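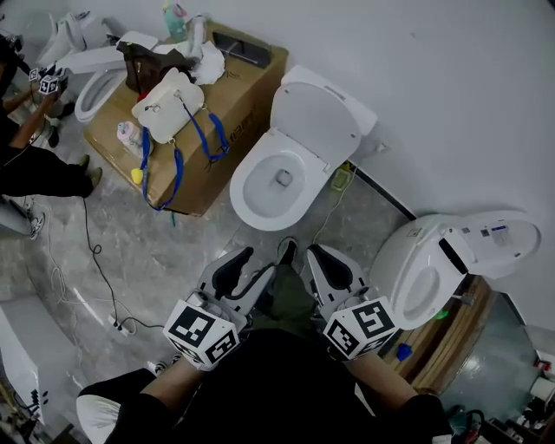

Talking rivers with the woman behind Skadinier Canoe Trips

I got to Tindall a little before seven in the morning, which I thought was early, and she already had four canoes on the trailer and was eating a peach over the hood of the van so the juice wouldn't get on her shirt. "You're the writer," she said. "Can you tie a trucker's hitch?" I can't, so I held the coffee.

She has been running canoe trips down the Avel for 27 years, first as the kid who washed the dry bags and for most of that time as the owner of Skadinier. They do day floats, weekend trips and one long one each September, and it was the long one I wanted to hear about. The whole thing starts up above Vidbridge and comes out at the lake, 243 miles, and it takes 16 or 17 days if the wind is decent. I've wanted to do it ever since my sister sent me a postcard of the lower canyon. (I still have it on the fridge!)

We drove up to Vidbridge together to drop the boats for a weekend group, and I asked her most of my questions on the road with my recorder wedged in the cup holder, so if there are gaps in here, blame the gravel.

Who goes on a trip that long?

I had pictured very fit people with expensive watches. She laughed at that. "We get some of those. They're usually fine once they've been bored for a day or two. But mostly it's people who retired last spring, or a mother and a grown daughter, or somebody who did a Saturday float with us and then couldn't stop thinking about it." She takes 10 guests at most, plus three guides, and she won't go higher even when there's a waiting list. A bigger group spreads out too far on the flat water, she told me, and then the lunch boat is never where the hungry people are.

Do you need experience? A little. She asks everyone on the September trip to do a weekend with Skadinier first, and she said it has less to do with paddling than I would think. "I can teach you a draw stroke in the parking lot. What I want to know is how you are when it rains all night and your sleeping pad has a leak."

I asked how I would be. She looked me over at a stop sign and said she'd need to see the rain first.

The start

The first put-in sits at 3717 feet, and it's cold up there, even in late summer. Mornings begin in a wool hat and end in a T-shirt. The upper Avel is narrow and quick, with a lot of small bends and willows leaning in from both banks, and she likes to keep the first couple of days short so everybody can get used to their partner.

"The bow and the stern have to talk to each other," she said. "Married couples think they already do that." She has a rule that everyone switches partners on the third morning. There is always grumbling – then by the third night she can't get them to switch back.

Below Vidbridge the valley opens up and the water slows way down, and this is the part that surprised me, she said it's her favorite. I would have guessed the canyon! But she likes the slow miles, where you come around a corner and there's a heron, and half an hour later it's the same heron, annoyed with you for chasing him down the river. She reads the water differently there, too. The current tucks itself against the outside of the bends, and if you follow it you can cover good distance without working very hard.

The canyon itself takes three days. There are two rapids they always carry around, and one that depends on the level. "I've walked around it in years when everyone wanted to run it," she said, "and they were mad at me until dinner."

About dinner

I have to spend some time on the food, because she did. Each guide plans a third of the meals and they get competitive about it. Fresh vegetables go first, then cabbage and carrots, which last forever if you keep them shaded under a wet towel. They bake in Dutch ovens. There's a resupply at a road bridge halfway down, and people apparently dream about it for days ahead of time. One year she asked the guests what they wanted from the store, expecting beer, and every single one of them wrote down ice cream. It came down to the river in a cooler full of dry ice and was so hard they had to wait an hour to get a spoon into it.

Her own contribution is a lentil thing with lemon that she has made on every long trip. She wouldn't give me the recipe. She did say people use too much water.

What should people bring that they don't?

"A second hat," she said right away. The wind takes them. After that, camp shoes that are completely separate from river shoes, and a book you won't mind ruining. She's against new boots and she's very against cotton hoodies, though she was wearing one when she told me this. As for what to leave at home, she'd like people to think hard about the camp chair with the cup holders in both arms.

Phones don't work for most of the route. The guides carry a satellite messenger and check the forecast every evening, and she says by the end of the first week guests have stopped asking what the news is.

Low water, late snow

I asked what has changed on the river. She was quiet for a bit – we were also behind a hay truck. The snow comes off the hills earlier than it did when she started, and September can be bony now in the upper section, so twice she has moved the start farther down and trimmed two days off. She gave those guests some money back. She's thinking about a late-June version for paddlers who don't mind bugs and bigger water, but she hasn't put it on the schedule and asked me to say so, so please don't call her about June.

She'd also like to see a proper landing at Vidbridge. Right now it's a steep bank with a rope, and we carried the canoes down it one at a time. I slipped once and sat down in the mud, and she told me that was the correct way to do it, keep hold of the boat and sit.

By the time we had the last one on the gravel the sun was on the water. She showed me where the Avel goes out of sight past some cottonwoods and said the first good camp is just beyond that, on the left, with a flat spot for the kitchen. Then she went back up the bank for the paddles, and I went after her for the life jackets.

I'm signed up for a weekend next month.

Related stories
Five easy day floats near Tindall
How to pack a dry bag so you can find your socks
Camping on gravel bars: what I've learned so far
Is a solo canoe right for you?

Get new trips and stories in your inbox once a month. Enter your email to subscribe. You can unsubscribe at any time.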